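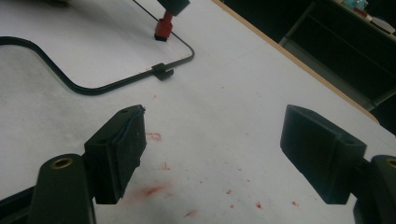 I've wanted to talk to Ningsih Simanjuntak about family coding nights ever since a teacher friend came back from one and would not stop texting me about it. Ningsih teaches computer science at Calter Middle School, and a few evenings a year she opens the place up and invites parents, grandparents and whoever else is in the car to come and code with their kids. She's done it long enough now that other schools around Sadmont call her up and ask for the recipe. We had a whole afternoon for it, and I came away with far more notes than I can fit in a blog post (but I'm going to try!).

I started with the obvious thing, which was why families at all. Plenty of us run clubs for kids and leave the adults in the parking lot with their phones.

"I did that for years," Ningsih told me. "The kids would go home with a project and the parent would say 'oh, nice' and that was the end of it. And I got it. If somebody handed me a violin piece my kid wrote, I wouldn't know what to ask either. I wanted the parents to have one question they could ask at dinner."

So the first family night was built backward from that dinner question. She picked an animation project in Scratch, a short one, and she wrote the evening so that the adult has to be the one at the keyboard for the opening stretch. The kid sits next to them and is not allowed to touch anything. I laughed when she told me this, because I've tried to keep my own hands off a student's mouse and I know how that goes.

"Oh, they sit on their hands. I tell them to, and some of them really do it," she said. "The kid has to use words. 'Go to the yellow blocks. No, the other yellow.' And the parent finds out that their ten-year-old knows what an event is and can explain it. I've seen dads get very quiet at that point."

I asked what happens with parents who are nervous about it, since that's the thing I hear most from teachers who are thinking about trying this. She said nervous parents are easy. They're listening. The ones who write code for a living are harder, and she has started giving them a separate little talk at the door.

"A software engineer comes in and wants to show the kid how to do it right, with functions and so on, and the kid's cat hasn't even said meow yet. I say to them, tonight you're the intern. Most of them think that's funny. A couple of them didn't."

We got onto money pretty quickly, as you do. Calter is not a rich school and the first few nights ran on whatever she could carry in from home. Then she wrote a small grant application to the education foundation in Lau, which came through for $2,000, and she has very firm ideas about how that kind of money should be spent. Food first. She spent $300 of it on dinner for one night and says she'd do it again tomorrow.

"People told me, buy robots, buy tablets, buy something you can put a sticker on. But a family that's been at work and at school all day will not come out at six o'clock to look at a tablet. They'll come for rice and chicken. Feed them and they stay, and the little brothers and sisters stay too, and then somebody's grandma is debugging."

(I have had that last line stuck in my head all week.)

The rest went to mice, power strips and a stack of printed cards. I was surprised about the mice. The school laptops all have trackpads, and it had never crossed my mind that an adult who uses a desktop at work, or who doesn't use a computer at all, would find dragging blocks with a trackpad miserable. Ningsih said that before the mice, she'd lose people in the first few minutes and think her instructions were bad. She rewrote the instructions over and over. Then one mom plugged in a mouse she had in her purse and flew through the whole thing.

About the cards: they're called Plernivik cards, and yes, I asked. Plernivik is a creature one of her sixth graders made up, sort of a potato with antlers, and it ended up as the main character in every sample project she's written since. Each card has one small thing to try. Make Plernivik turn around. Make Plernivik say something rude but school-appropriate. Make the background change when Plernivik gets to the edge. There's no order to them and families can grab whichever they like from the pile.

"I used to have a packet," Ningsih said, and she made a face. "Step one, step two, up to step thirty. Half the room would be on step four and feeling stupid. With the cards you can't be behind, there's no such thing as behind. You did a card, or you did another card."

She gives them away to any teacher who wants them, by the way. She had 1,000 printed the last time around and mailed out more of them than she kept. If your school can't print in color she says don't worry about it, the potato looks fine in gray.

One thing I really wanted to ask about was language. A good chunk of the Calter families speak something other than English at home, and Ningsih herself grew up speaking Indonesian with her parents. Scratch lets you switch the language of the blocks from the menu, and she makes a point of doing it up on the projector at the start of the evening, before she's said a word about anything else.

"I switch it to Indonesian, because that's the one I can read out loud without embarrassing myself. I read a couple of blocks. Then I say, okay, find yours. And the noise level in the room goes way up, everybody's in the menu, kids are shouting 'they have ours!' After that I don't care if they switch it back. A lot of kids do, they're used to English. But the parents know it's there."

I asked if that ever backfires. She thought about it for a while and said that once a boy switched his laptop to a language no one at his table could read, couldn't find his way back, and shut the lid and pretended to be finished. She now shows them where the globe is twice.

We talked about numbers a little, though she isn't a big fan of them. The foundation wanted an attendance count for the year and it came out to 344 people, babies included. ("The babies ate too," she said.) What she'd like to measure is whether kids keep making things afterward, and she doesn't have a good way to do it. Some of them share projects with the class studio over the summer. One girl posted something new almost every day in August, mostly quizzes about horses, and her dad left a comment on every single one. But there are plenty of kids she never hears from, and she's frank about not knowing what to make of that.

"Maybe they're coding. Maybe they went swimming! I can't say the night did it or didn't do it. I know they had a good time with their mom for two hours, and for me that's enough to order the chicken again."

Toward the end I asked what she'd tell a teacher who wants to run a first one this winter. She gave me a pile of advice in no particular order, so I'll pass it on the same way. Keep it small, one grade if you can. Make the accounts ahead of time, or skip accounts completely and have people save to the laptop, because password resets will eat your entire evening. Ask a few older students to walk around and help, and tell them the rule about hands off the mouse applies to them too. Put the food at the back so people have to walk past the computers to get to it. Stop while they still want to keep going, and leave ten minutes for people to wander around and look at each other's screens. She doesn't do presentations anymore. Kids who hate standing up in front of a room will happily let a stranger's uncle play their game.

And the one she repeated on my way out the door: do the project yourself the night before, on the slowest laptop in the cart. She has a particular one she uses for this. It takes so long to start up that she makes tea while she waits.

Her next night is for fifth graders and their families, and she's trying out something new with it, a set of cards where the adult and the kid each build half of a project without looking at the other's half and then put the two together. She has no idea if it'll work. I've asked if I can come and watch, and she said I can come if I bring a dish and sit at a keyboard like everybody else.

If you'd like a set of the Plernivik cards, leave me a note in the comments with your school's name and I'll pass it along to her.

Posted 2022-11-21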